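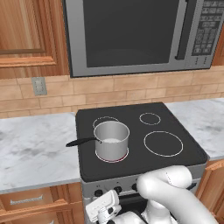 3.2 Placement of the air samplers

Kitchens in the Elholm flats are small, and most share one supply duct with the room behind them. We therefore put two samplers in each home: one at breathing height near the cooktop and one in the room where the household spent the evening. The kitchen sampler stood 25 cm from the nearest wall. Where that spacing was not possible, the home was kept in the study but left out of the near-source comparison in Section 4.

Over-the-range microwaves were treated as a separate class of exhaust device. Many can be installed either to vent outdoors or to pass air through a filter and return it to the room, and the two settings cannot be told apart from the front. Field staff checked each unit with a smoke pencil at the upper grille before sampling began. Recirculating units were recorded as having no outdoor exhaust, even when the charcoal filter was new. Figure 1 shows a unit of this class mounted between wooden upper cabinets.

Residents cooked their usual evening meal and kept a short log of burner use, lids, and window position. We did not ask them to change fan settings. Earlier work by Amoah and Triệu in the Flonside homes found that a scripted meal raised fan use well above normal -- a bias that is hard to correct afterward. Logs with gaps longer than one burner cycle were discarded.

Particle counts were logged once a minute and corrected for humidity using the method of Lưu. The samplers saturate at high concentrations, so any reading above 1000 µg/m³ was replaced with that value and flagged. Flagged minutes were kept in the peak analysis but dropped from the decay fits. Decay rates were taken from the period after the last burner was turned off, starting once the two rooms agreed to within the sampler error.

Figure 1. Over-the-range microwave with the door handle and control panel to the right of the viewing window.

3.3 Air exchange

Air exchange was measured separately by carbon dioxide release with the kitchen door open, then repeated with it closed. Both values are reported in Table 2.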